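## 6. Using the covered table for sorting small goods

Before you start this section, the table must stand on all its feet and the cover must be already washed one time (see section 5). If you have the Dornelel table with the folding top, check also that both locks under the top are closed.

The instructions are for the Fuven striped cover, article 2033, on a round top. If you have the plain cover, the steps are the same, but you cannot use the stripes for orientation.

### 6.1 Laying the cover

1. Wipe the tabletop with a dry cloth. Crumbs under the cover will be felt with the hand later, and small boxes will not stand straight on them.
2. Find the thick dark brown stripe. It is the easiest stripe to recognize from a distance.
3. Hold the cover with both hands and let it fall over the top. Do not pull yet.
4. Walk to the other side of the table and check how far the cover hangs down. Correct it until both sides are similar.
5. Turn the cover until the brown stripe runs in the direction you want. Many users prefer it slanting, because then it divides the table into a near part and a far part.
6. Smooth the cover with a flat hand from the middle to the edge.

**Note:** Some light creases are normal after the cover was folded. They become flat after a few days of use. Do not iron the cover on the table.

**Caution:** Never smooth the cover when glass or a hot drink stands on it.

### 6.2 Placing the goods

The near part of the table is for the things you are working with now. The far part stays free until you need it. Put the small cartons together in one group on the near side, so that you do not have to reach far.

1. Place the flat cartons first. They can lie a little tilted against each other, this makes no damage.
2. Place the boxes in front of the flat cartons. A white box without print is difficult to find again when it stands behind others, so please keep it nearest to you.
3. Put foam pieces at the back of the group, against a carton. A foam block is light and moves when somebody opens a door.
4. Look at the cartons one more time. If a carton has small printed text, turn the text up when this is possible.

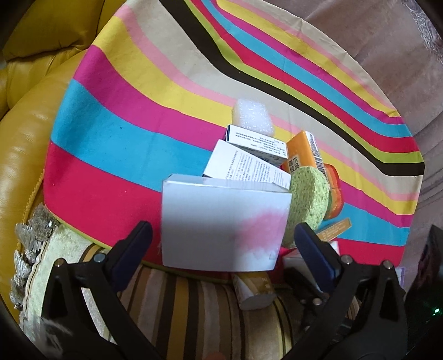
One user wrote to us after the first edition that she always puts the blank boxes in the far part, and that for her it works better, as she sorts from the back to the front. We have no objection to this. The important point is to choose one order and to keep it until the table is empty again. If two persons work at the same table, they should agree on the order before the first carton is placed.

**Note:** The cover can accept a total load of 400 grams on the hanging edge (for example clips or weights). Please do not hang a bag on it.

### 6.3 Stained and marked boxes

A box may have a colored stain on its front. This can be old and has no influence on the sorting, but it is better to test it before the box touches the cover again.

1. Press a white paper tissue on the stain and count slowly to 6.
2. If the tissue stays white, put the box back to its place.
3. If the tissue takes color, put a sheet of paper under the box and sort this box last.

Do not rub a stain on a carton with a wet sponge. The carton becomes soft and the color goes wider.

### 6.4 Printed boxes

Boxes with a picture are sorted by the picture. The lettering comes second. A small white cube with a golden-brown saxophone and the words JI YIN MUSIC, for instance, belongs to the music things, also when you do not know the brand.

1. Turn the box until you see the printed face.
2. If the letters run sideways, do not turn the box only for reading. Let the picture stand upright and turn your head.
3. Take the box by two opposite sides. On a glossy face, fingerprints are seen very easily.
4. Put it on one stripe of one color. The sky-blue and the red areas are wide enough for a small cube.
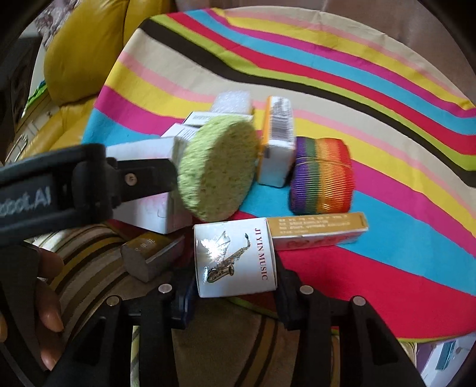

5. Continue with the next box of the same kind and put it on the same stripe. When the stripe is full, go to the neighbor stripe and write this on your list.

**Caution:** Do not place boxes on the curved edge of the table. The cover falls away there and the box goes with it.

### 6.5 After the work

1. Take away the cartons first and the foam last.
2. Shake the cover outside, holding it by the hem.
3. Clean small spots with a soft sponge and cool water. For bigger spots, wash the cover at 40 degrees with similar colors.
4. Let it dry hanging. Fold it only when it is dry also at the hem.

Storage bags in the correct size are sold under the name Nieto. The Doron bag from older sets can be used too, but it closes with a cord, and the cord should not be pulled tight over the fabric.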